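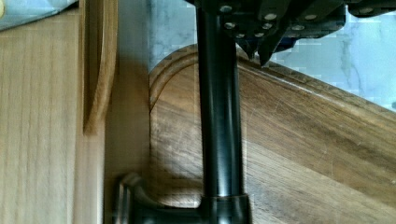 An Afternoon in the Kitchen at Femham

By Korkor Fiadzo

The invitation said to wear flat shoes and come hungry, and I did both, which turned out to be half right. Lunch was a tray of sandwiches in the hallway at Hardale, a low brick building behind a tire shop, and by the time I had found the door and signed the visitors' book there was one egg salad left. I ate it standing up next to a retired home economics teacher who had driven over an hour to see a robot deal with a cutting board. She had brought her own apron, folded in her purse, just in case anyone asked.

It was the April 2018 open day of the Femham project, and the people who run it had decided, after a good deal of back and forth, to let the public into the room where the work gets done. In other years they had set up a little stage with a curtain and a microphone. Obinna Oyewole, the lead engineer, told me he had never liked the stage. "People clapped at everything," he said. "They clapped when I plugged it in."

So there was no stage, and we went in by small groups and stood behind a strip of blue tape on the floor while the team got on with their afternoon. I have been to a fair number of demonstrations over the years, and I'll say that I have seldom spent so long looking at a kitchen counter.

And it is a real sort of counter, the kind you might have at home if you had recently come into a little money. There is a walnut-brown cutting board with a groove for the juices, already scratched the way a board gets, and a pale marble-patterned surface behind it, and more light wood off to the side. Against all that the gripper looks like something that wandered in from a garage, all dark plates and silver screw heads, with a glossy black rod running straight down and a curved arm at the bottom of it. The teacher whispered that it looked like her late husband's toolbox. She meant it kindly, I think.

Malathi Nair, who writes most of the software that decides where the arm should go, spent a long while with our group. She has a patient way of talking, and she let people finish their questions even when they had gone on a bit (I include myself). Someone wanted to know why a cutting board, of all things, when there were so many more exciting objects in the world. She laughed and said she had asked the same question in her first week.

A board, she explained, is wide and flat and sits low, and there isn't much to get hold of. You and I slide a fingertip under the edge without thinking, or we tip it up with the heel of one hand and catch it with the other. For a machine each of those little moves has to be worked out. The rounded end behaves differently from the long side. The groove can look like an edge to a camera if the light is wrong, and the grain of the wood can confuse matters further. Then you set the thing down on a shiny surface and start all over.

"We had a white plastic board first," she said. "It went beautifully. Then Adom brought one from his own kitchen and we lost most of a month."

Adom Opoku was at the far end of the room, behind two monitors, and he raised one hand without looking up. He keeps the log. Every attempt the team makes goes into it with a line or two of notes, and the running total stood at 2451 on the morning I came. He let me read over his shoulder for a few minutes, and I found it oddly good company. "Approach too high." "Fine." "Fine." "Touched rim, stopped." "Ask Malathi." There was a whole page that said only "Fine," and then a note about the air conditioning.

The arm moves slowly on visiting days. I had pictured something quick, I suppose from the films they show of car factories, and for the first few minutes I felt a bit let down, to tell you the truth. But slow has its charms! You begin to lean in. A small boy in the group ahead of ours had got right down on the floor with his chin on the tape, and his mother told me she couldn't get him to sit still for a haircut.

Obinna stood with a hand near the stop button the whole time, talking to us over his shoulder. He told us the group had 2 boards in regular use when they began and now keeps a whole closet of them, bought mostly at yard sales, because new ones from the store are too much alike. He told us about the supplier, a small shop named Lamptey that makes the brackets and will turn a new one around in a few days if you call before noon. He told us about the coffee machine as well, at some length, and I got the impression it had been a long winter.

I asked him what it was all for, and he didn't give me the speech I was bracing for. The money comes from Netorier, a company that runs kitchens for assisted living homes, and what they want is modest enough: help with clearing and wiping down at the end of the evening, when the staff are tired and there are still residents who would like somebody to sit with them. A hundred homes would be a dream, he said. One would do for now, and they hope to put an arm in a test kitchen in May, with one of the team there the whole time.

"And if it isn't ready?" asked the teacher.

"Then it goes in later," said Obinna, "and I wash up."

There were some doubters in our group, and I was glad of it. A man who had cooked in hospitals most of his life said that in his experience the boards were the least of it, and that what he had always needed was another pair of hands for the big pots. Malathi wrote that down. She asked him how heavy the pots were and which way the handles faced, and the two of them were still at it when the next group was brought in, so that he ended up staying for a second tour, and possibly a third.

Before I left I went around by the back hallway, where Edem Mensah, who looks after the building and the visitors, had put out a guest book and a jar of pens. He had ordered 500 leaflets and was worried that he'd be carrying most of them home. I took three. The teacher took a stack for her sister's church and asked him straight out whether they could use a person who knew her way around a kitchen, and he went to find Obinna.

The last I saw of her she was back on the other side of the blue tape with her apron on, telling Adom how a board ought to be oiled, and he was typing it into the log.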